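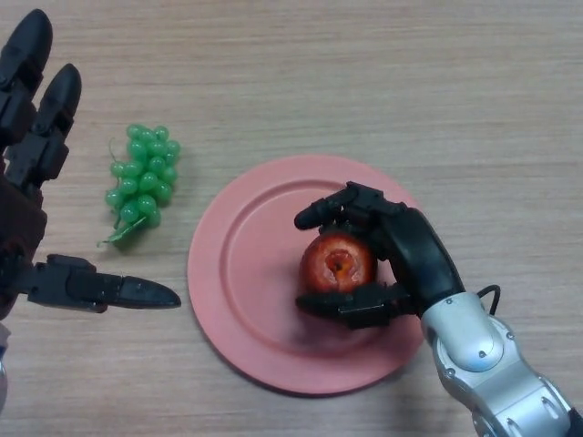

Getting my mother to eat fruit again after she moved in with us?

Posted by Sang Huỳnh in Home & Family, 7/10/23

Hello everyone, I have been reading this board for ages and finally have something to ask. My mother moved in with us in December after she sold her house in Curncombe, and on the whole it has gone better than any of us expected. She has the downstairs room, she gets along with the dog, and she has taken over my vegetable bed without asking (I am delighted, it was a disgrace).

The trouble is fruit. She used to eat it all day long. When I was little there was always something peeled and waiting on the counter when we came in from school. Now she will eat her dinner perfectly well, and toast, and more cookies than I would like, but a bowl of fruit can sit in front of her for a week and she walks right by it. If I ask her she says "oh, maybe later" in a very polite voice and that is the end of it.

She is 2 years past a hip operation and her doctor is happy with her, so I am not asking for medical advice. She has her own teeth and tells everyone so. I just miss seeing her enjoy it, and I would like her to have something in the afternoon that did not come out of a package. I have tried buying nicer fruit. I have tried smoothies, which she called "a lot of noise for a drink." My husband thinks I should leave her alone and he may be right, but I thought I would ask first. What has worked in your house?

Myroslav Kravets

Sang, what a nice letter, and your mother sounds like good company. I went through something very close to this with my father, so let me tell you what we did and you can take whatever fits.

The first thing is that a big bowl is a hard thing to eat from. You and I see a bowl and grab an apple. My father saw a bowl and thought of finding the knife, finding the board, cutting the thing up, eating half and then wondering what to do with the other half. He grew up in a house where you did not leave food unfinished, so he would sooner not start. Once I understood that, I stopped putting out the bowl and started putting out a plate, with only a little on it, at the same time every afternoon. I did not say a word about it. I set it down next to his crossword and went off to fold towels or whatever I was doing.
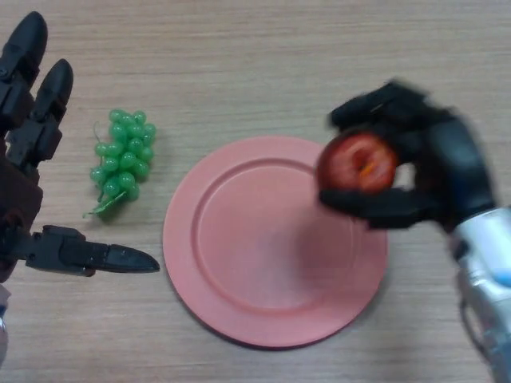
Grapes and an apple with a pink plate, plenty for one afternoon.

The second thing is the color of the plate, which I know sounds silly. Our dishes were all white with a gray edge and everything on them looked like a hospital tray. My sister gave us a few cheerful ones and he liked those much better. He would ask for "the good plate" by name. I can't prove it made him eat more, but it made the afternoon nicer for both of us, and they are cheap enough to try.

Then there is temperature. Fruit straight from the refrigerator has hardly any taste, and it can be unpleasant on older teeth, even good ones. Take it out about 50 minutes before you want it. Pears improve the most, I think. Plums too. Grapes are the one thing my father wanted cold, so ask her. For apples, I cut them thin and give them a squeeze of lemon so they don't go brown, and on cold days I warm the slices in a pan with a bit of butter and cinnamon until they just bend. He would eat those with a fork and then go looking for the pan.

One more and then I will let you go. Sit down and eat some with her. I was always bringing the plate and rushing away again, and it was my wife who pointed out that I had not sat in that chair for a month. When I did sit, we got through a whole pear between us and he told me a long story about a cousin and a stolen bicycle that I had never heard before. Your mother spent years peeling fruit for other people. She might like to be asked to do it again – hand her the knife, if she is steady with it, and say you would love a slice.

Maeng

just bake it. cut up 3 apples, skins on, brown sugar, oats, butter, 400 degrees till it bubbles. my grandmother ate that every day and she didn't like anything

Flokeo

I agree with Myroslav about the sitting down part. I would only add, check whether she still likes the same fruit. My aunt in Stallberg got bananas from all of us for years because she "loved bananas," and one day she told my niece she had gone off them a long time ago and didn't want to hurt our feelings. Now she gets apricots and canned peaches (in juice, drained, in a little glass dish) and is very happy. It might be easier to take your mother along to the store and let her push the cart. See what she picks up and smells.

Also frozen cherries! Let them thaw halfway and put them over plain yogurt. They stain, so use a dark napkin.

Sang Huỳnh

Thank you all so much, I read these out loud at the kitchen table and my mother heard every word from the next room. She says she does not need a special plate, and that she would like to know more about the bicycle. She also says the apples I buy are too sour and always have been. So we are going to the store tomorrow and she is choosing, and I have butter and oats on the list.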